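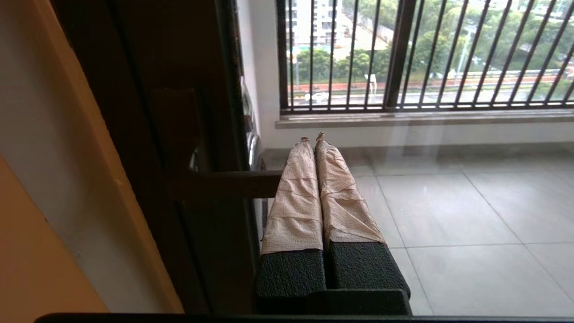

# Doors, Handles and Hallways - notes on the Lastine set

Hi! I put this folder together because I kept losing track of which door was which, and a couple of you asked for something you could read before opening 531 clips blind.

The whole set is about doors inside homes. Opening them, closing them, nudging them, leaving them half open and coming back later. I picked places with plain everyday doors (no sliding ones yet, sorry) and painted walls. There are three homes in here, and I named them Lastine, Skuvberg and Kvam so I'd stop calling them "the first one" and "the other one".

**What you get**

- Lastine - 200 clips, mostly lever handles
- Skuvberg - 300 clips, lots of bedroom and bathroom doors
- Kvam - 31 clips, all from one narrow hallway. I ran out of afternoon!

**How I sorted things**

Each clip has one line of text saying what the job was, like "close the door gently" or "push the handle down and pull". I wrote those myself and I'm not very consistent - "handle" and "lever" mean the same thing everywhere. A door counts as open if you could walk through it without turning sideways. That rule is mine, and you may hate it.

Dark doors are tagged `dark`, light ones `light`. Anything in between went into `light` and I've regretted it ever since.

**Stuff to watch out for**

Bright windows make the handles hard to pick out, mostly on dark doors. The Skuvberg bathroom door sticks at the bottom, so those clips run long. I left them in.

The older Steller folder is not part of this. It has cupboards and drawers in it, and the labels use a different list of words. Please don't merge the two until I've gone through it (June, I hope).

If you find a clip with the wrong label, open an issue with the clip number and I'll fix it in the next batch.

986 views
12 comments
Share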